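How to Clean and Care for a Light-Colored Worktop

Last updated: August

Pale worktops show coffee rings, turmeric and pen marks sooner than dark ones do. Most of those marks come off with things you already have in the kitchen. The steps below suit laminate and sealed stone. For oiled wood, see the maker's leaflet first.

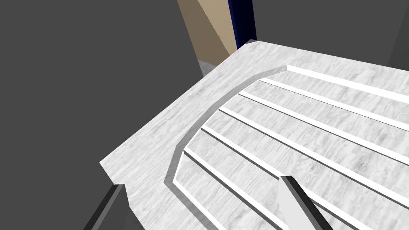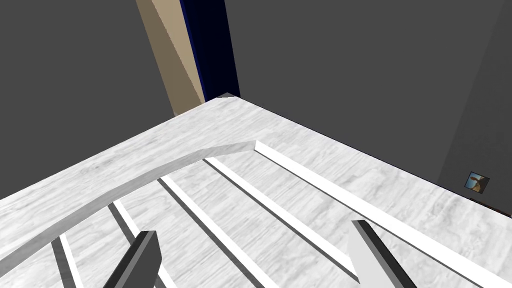 Light surfaces with soft gray streaks.

What you need

Dish soap, warm water, baking soda, two soft cloths and a dry towel.

Daily cleaning

1. Clear the surface and brush off crumbs. Grit under a cloth leaves fine scratches.
2. Put 3 drops of dish soap in a bowl of warm water.
3. Wipe with the grain or the veining, then go over it again with plain water.
4. Dry with the towel. Water left near a seam can lift the edge.

Stains

Mix baking soda with a little water until it holds its shape. Spread it on the mark and leave it for 5 minutes. Wipe it off with a damp cloth and do not scrub. Old tea stains may take a second round.

Do not use vinegar on marble or limestone. It dulls the finish, and only repolishing will fix it. Skip scouring pads on any glossy top.

Grooves and edges

Dirt collects in drainer channels and along the back edge. An old toothbrush dipped in soapy water gets into both. Rinse well, or the soap dries to a white film.

Resealing stone

Leave a spoonful of water on the surface for ten minutes. If it leaves a dark patch, reseal. I do mine on a Friday evening and keep everything off it overnight.

493 shares

3 comments

Oluwaseun Abubakar: The paste took a curry stain off my white laminate. Two rounds.

Tumer: Does this work on grout?

Uzor: Yes, but rinse it twice.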